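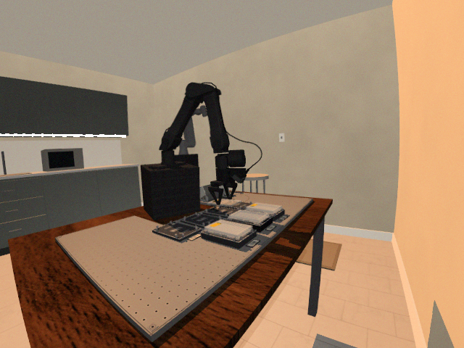 Plates and racks on the breadboard, wooden table.

10/02/2023, Friday, sourdough and ferment bench

Well, the rye starter is alive again! Very pleased. I had more or less written it off after the fridge business over the break, but two feeds at the warm end of the shelf and it has doubled overnight with a good domed top and that sharp green-apple smell. The white wheat starter is slower, still a bit gluey, a few bubbles on the sides of the jar and hardly any on top. Feeding both again tonight, same flour, same water.

Flour first, so I don't forget. The new bag of Thiele wholemeal rye is coarser than the last one. You can feel it between your fingers, proper gritty bits of bran, and it drinks more water. At the old ratio the starter came out like wet cement. I've gone up to 110 parts water to 100 flour for the rye and left the wheat at even parts. If you're feeding on the weekend, please use these and not the numbers on the old card (I've crossed them out but someone will read through the crossing-out, I know I would).

pH readings this morning, meter calibrated in both buffers before starting:
Rye, before feed: 3.72
Rye, four hours after feed: 4.41
White wheat, before feed: 4.05
White wheat, four hours after feed: 4.96
The Grurkix jar, before feed: 3.66

The Grurkix jar is the one I'm really excited about. It came to us as a dried flake in a paper envelope from the bakery of that name, and it's been going six weeks now. It is sour as anything, more vinegar than yoghurt, and it rises late and then all at once. I keep checking it at lunch and thinking it's stuck, then by mid-afternoon it's pushing at the lid. What is in there? I'd love to know whether the late rise is a slow yeast or whether the bacteria just get such a head start on the sugars. My money is on slow yeast, because the acid is low even before it gets moving, but that's a guess and I'm writing it here so I can be embarrassed by it later.

Plates from last week. Counted this morning, yeast medium, from the dilution where the colonies were well apart:
Rye: 382 over the set
Grurkix: far fewer, and smaller, with a matte surface and a slightly wrinkled edge

The rye colonies are the smooth creamy ones we always see, a couple of pinker ones in the corner of one plate that I think are just contamination. The Grurkix ones look like a different creature altogether. I've restreaked the matte ones on to fresh medium and put them at 25 degrees. Nothing else on that shelf please until they've come up.

Bacteria plates are less tidy. The rye was overgrown at the dilution I picked, a lawn basically, so I need to go one further next time. Wheat was fine. Grurkix gave pinprick colonies that I can barely see without tilting the plate under the lamp. Might want another couple of days. Left them in.

Bake test. I did one loaf from each starter yesterday, all at the same recipe: 20 per cent starter on flour weight, two per cent salt, white bread flour, 70 per cent water. Bulk at 24 degrees, shaped, overnight in the cold, baked this morning before anyone was in (the smell in the corridor was wonderful and I'm sorry for anybody who skipped breakfast).

Rye-started loaf. Best of the three. Good spring, the slash opened right up, crumb fairly even with a few bigger holes near the top. Crust a deep reddish brown. Tang is there but gentle. I'd eat this every day.

Wheat-started loaf. Flat, as expected given the state of it. Dense line along the bottom, pale crust. Tastes all right toasted. Not a fair test, will repeat once it's doubling properly.

Grurkix loaf. Underproofed, no question. I stuck to the clock to keep the three comparable and it plainly needed longer, there's a big tunnel under the crust and tight crumb below it. But the flavour! Properly sour, with something almost like honey behind it, and it lingers. Next time I'll go by rise in the straight-sided tub and write down how long it took, so we get a number out of it and a decent loaf as well.

Volumes by the millet seed method. Rye loaf 2,114 mL, which is the best we've had from this recipe. I ran it twice because I didn't believe it, and the second go agreed closely enough. The Grurkix loaf I measured once and won't record, as the tunnel makes it look better than it is. I need a bigger tray under the box, by the way. Millet everywhere. If you find some in your shoes, that's me.

Temperature. The proofing cabinet drifts. I had the spare probe on the middle shelf and it read 24 when the display said 24, lovely, but the top shelf was a good two degrees warmer by mid-afternoon. That would be enough to explain some of the odd results in the old book, where the same starter was a star one week and a dud the next. From now on all test jars go on the middle shelf. Top shelf for warming flour and nothing else.

I tried a small fan inside from the drawer of bits. It evened things out but dried the top of the dough in the open tub, so there was a skin on it after an hour. A damp cloth over the tub fixed the skin. Might be worth it, might be a fiddle. Will try it again with lids.

Water. Tap water left overnight in an open jug compared with straight from the tap, rye starter, same everything else. I could not see a difference in rise, smell or pH. One run only, so don't hang anything on it, but I've been dutifully leaving out jugs of water for years and I'm starting to wonder. Would love to see someone else do this one without knowing which jar is which. I knew, and I stare at jars too hopefully to be trusted.

Rallo flour. The sample bag is open now. Stoneground wheat, lovely warm colour, smells like a hay shed. I've started a split off the white wheat starter, half on the usual flour and half on Rallo, to see if the bran and germ give it the kick it needs. After the first feed the Rallo half was already bubbling on the sides while the other half sat there doing nothing. Early days, but I did do a small dance.

It's thirsty as well, though not so bad as the Thiele. Stayed at even parts for now so the split is a fair one.

Drying trial. I want a backup of the rye put away before we lose it for real. Spread a thin layer on baking paper, left it on the rack in moving air at room temperature, and it's curling at the edges today. When it snaps cleanly I'll crumble it and jar it in the dark cupboard, with one portion in the freezer. Plan is to wake up one portion in April and see how many feeds it takes to double. If that works we do the same with the Grurkix and the wheat.

One patch in the middle I spread too thick and it's still leathery with a faint smell of nail polish. Threw that bit out. Thinner is better, thin enough to see the paper through it.

The Dekham method, from the old recipe notes, says to rub stiff starter into dry flour until it goes to crumbs and keep it like that in a crock. I've set up one small jar of crumbs next to the flakes. It was fun to make, a bit like rubbing butter in for scones, and it took nearly three times the flour I expected before it stopped clumping. I have no idea how it will keep. The notes say "a season" and leave it there, so that could be anything.

Bits and pieces

Scale by the window jumps about when the door opens. Use the other one for anything under ten grams.

Out of wide-mouth jars. 6 more on the shopping list, with straight sides, the curved ones make the rise marks useless.

Rubber bands for rise marks have gone brittle. Masking tape works and you can write the time on it.

The long-handled spatula is missing its tip. I've had a look through the bin jar and can't find the piece. Please check before you feed anything out of that one.

pH buffer 4 is nearly gone, new bottle is in the bottom cupboard behind the salt.

For next time
Rye plates one dilution further for the bacteria.
Grurkix bake by rise, tub marked, time noted.
Repeat the wheat loaf when it doubles in under six hours.
Look at matte colonies under the microscope. Budding or not? Bring the good slides.
Fan with lids on.
Feed the Rallo split tonight and again in the morning, photo of both jars side by side against the ruler.

Half the rye loaf is in the tea room under a cloth. Butter's in the door of the fridge.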